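Tiltero arm build: frequently asked questions

Updated in February. If your question isn't covered, ask on the workshop mailing list with Tiltero in the subject line.

What is Tiltero?

Tiltero is the small robot arm being built on the back bench at the Paltham shared workshop. It has a two-finger parallel gripper and a small camera at the wrist. The aim is an arm that can pick up light things, move them a short distance and put them down without a person steering every joint. It started as a winter project and has kept going.

Is it a kit?

No. The base and shoulder came from an older build called Ondine, which was taken apart when its elbow cracked. The gripper and everything above the elbow were drawn from scratch. Ondine's wiring was not reused.

What has it cost?

$1319 up to the end of last month. That covers motors, the controller, the power supply, filament, bearings, fasteners and the camera. It doesn't include the parts carried over from Ondine or the two motors we burnt out early on, which were donated. Motors were well over half of it. You could spend less by going without the camera to begin with.

How much can it lift?

We have set the limit at 400 grams, including whatever the item is sitting in. It will lift more than that close to the base, but the shoulder motor gets hot and the arm sags at full reach. Please don't test it with your drink bottle.

How wide does the gripper open?

Measure the object first, then run the open command and compare. The opening depends on which fingers are fitted, and we change them fairly often. The current widths are on the card taped inside the lid of the spares tub.

Why a parallel gripper?

Both fingers stay facing each other as they close, so the grip on a flat-sided object is the same at any width. The first version had fingers that swung on pivots like a pair of pliers. It pushed small boxes forward and out of the grip as it closed. A parallel gripper has more parts and needs the slides kept clean, but it is easier to write code for.

What are the fingers made of?

Printed plastic, in black because that was the spool on the machine. We have tried a few tips. Bare plastic slips on anything glossy. Glued-on rubber works well until it peels. Replacement fingers are printed in pairs and should be swapped in pairs, as a worn finger beside a new one throws the centre off.

Where does the camera go, and why there?

At the wrist, looking out past the fingers. A camera on a post beside the bench gave a better overall view, but the arm blocked it at the moment we most needed it. The wrist camera moves with the gripper and always has the fingers in sight, so the software can work out where an object is compared with them.

Why are so many of the camera pictures blurry?

The arm was moving. Things at a distance from the fingers smear first, while the gripper itself stays fairly clear as it travels with the camera. For anything that needs a sharp picture, stop the arm, wait for it to settle and then capture. More light on the bench helps too. Turning the speed down to 60 per cent gets rid of some of it, but makes everything slow, so we only do that for calibration.

Does it have trouble with plain surfaces?

Yes. A plain bench or panel gives the software very little to work with. It looks for edges and marks, and if most of the view is one colour it can lose track of how far it has moved. Shadows are the other nuisance. The gripper's own shadow has been picked up as an object more than once. For tracking tests, put a printed marker sheet down where the camera can see it.

What software does it run?

The motion code is our own and is kept in the workshop's shared folder under Tiltero. The camera side uses a small program called Zeleke, which was written here for Ondine and later adapted. Read the notes file in the same folder before changing anything. Please don't edit the working copy on the bench computer. Make your own copy, test it, then ask for it to be moved across.

Do I need to know how to program?

No. There is plenty of work in printing, filing, soldering, cable routing and testing. Someone also has to keep the test log, and a neat log has found more faults than clever code.

Can I use the arm when no one else from the team is in?

Only if you've done the arm induction. The general workshop induction doesn't cover it. It takes an evening and you need to show that you can stop the arm, home it and clear a jam with the power off.

What are the safety rules?

Safety glasses on when the arm is powered. Long hair tied back, lanyards off. Keep out of the marked area while it is moving. The stop button has to be within reach of the person running the program, and that person does no other job at the same time. Turn the power supply off at the wall before you put your fingers anywhere near the gripper slides.

It stopped halfway through a move. What now?

Check the stop button first. If it's out, look at the light on the controller. Steady red is a motor over its current limit, usually from a jam or too heavy a load. Flashing red is a lost connection, and the first place to look is the plug at the elbow, which works loose. Power off, push the plug home, power on and run homing again. Never resume from the middle of a program. Write it in the log even if you fixed it.

The gripper closes unevenly. Is that a fault?

Usually it's a loose screw in one of the finger mounts. Tighten both sides evenly. They go into plastic, so stop when they are snug. If it still closes to one side, clean the slides with a dry brush. No oil, as it collects filament dust and makes a paste.

Can I have the files to build my own?

Yes, for anything drawn since the elbow. The base files are a bit of a mess and some dimensions only suit the bearings we had on hand. Allow at least 3 weekends for printing and assembly, and more for wiring. We can't post parts.

When do you meet?

Evenings from 7 pm, on the nights shown on the workshop calendar. The roller door is shut after dark, so use the side entrance. Bring glasses if you have your own.
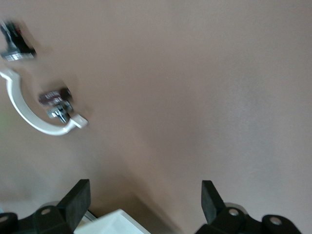 Paltham Shared Workshop, Robotics and Automation Group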